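The bus to Rikberg leaves from the far side of the station, past the bike racks, and if you miss it you've got a long wait with only a vending machine for company. I know this now. I'd wanted to go to the open day at the Šimko tile works ever since we redid the hall floor, and I very nearly spent the morning of it on a bench eating paprika crisps.

Anyway, I got there! Entry was free, you just signed a sheet at the gatehouse and were given a sticker and a pair of plastic glasses that steamed up as soon as you breathed. Our guide was Danica Kadlec, who has worked in the glaze room for 14 years and walks extremely fast. There were a dozen or so of us trotting after her, including a couple who'd brought a broken tile in a carrier bag in the hope of matching it (they did, nearly – the new one was a touch greener).

We started with the clay store. It's basically a barn with heaps in it, grey, brown and a sort of dirty cream, and it smells lovely, like a cellar after rain. Danica let us squeeze a bit of each. The cream one is finer and goes into the wall tiles, and the brown one has grit in it for floors. Then through a heavy curtain to the presses, where it was so loud that she gave up talking and just pointed. The powder goes in, the press comes down, and out slides a soft grey square you could snap with your thumb. One of the children did snap one. He was given another.

The kiln was what I'd come for. It's 70 metres long, a tunnel you walk alongside, and the tiles creep through it on rollers. There are little spy holes with shutters, and you queue up to peer in at an orange glow. I went round twice. It was hot enough next to it that I took my cardigan off and then left it on a railing, so thank you to whoever handed it in.

After that came glazing, which was Danica's own patch and you could tell, because she slowed right down. She had buckets of what looked like the same sludge and fired samples hanging above each one: bottle green, mustard, a deep inky blue. The blue is the fussy one, apparently. A bit too thick and it crawls away from the edges. I bought a seconds box of it later for 50 crowns and can confirm some of it has crawled.

Lunch was in the canteen, dumplings with dill sauce, and a very good plum cake that had gone by the time I went back for more. There was a brass band in the yard too, although they packed up when it started spitting.

In the afternoon there was a talk by Vlasta Kováčik on pattern and colour in floors, up in the old drawing office. I nearly skipped it for the shop and I'm so glad I didn't. She went through church floors, dairy floors, station waiting rooms and then the bold stuff, and spent a long while on how few colours you need for a checkerboard to work. 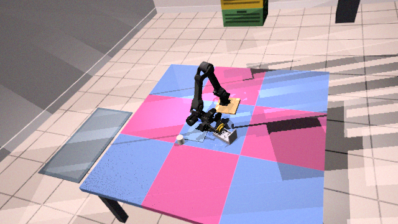
*Picture: Climumska, computer render*

With periwinkle blue and bright pink on a three-by-three like that, she said, you get five of one and four of the other, so whichever colour takes the corners is going to win. I'd never once thought about corners. Our hall has the dark ones in the corners and I now see that's why it looks gloomy in winter!

She was also very firm about grout. Go lighter than you think, keep it thin, and don't let anyone talk you into brilliant white in a kitchen. Someone asked about underfloor heating and she sent them off to the Uner stand downstairs, where a man was giving out leaflets and boiled sweets.

The shop was a scrum. Seconds are stacked on pallets out the back and you rummage for them yourself, so bring gloves if you go. I carried my box to the bus stop in stages, with a rest at each lamp post. They do another open day in May, and the gatehouse will put your name on the list if you ask.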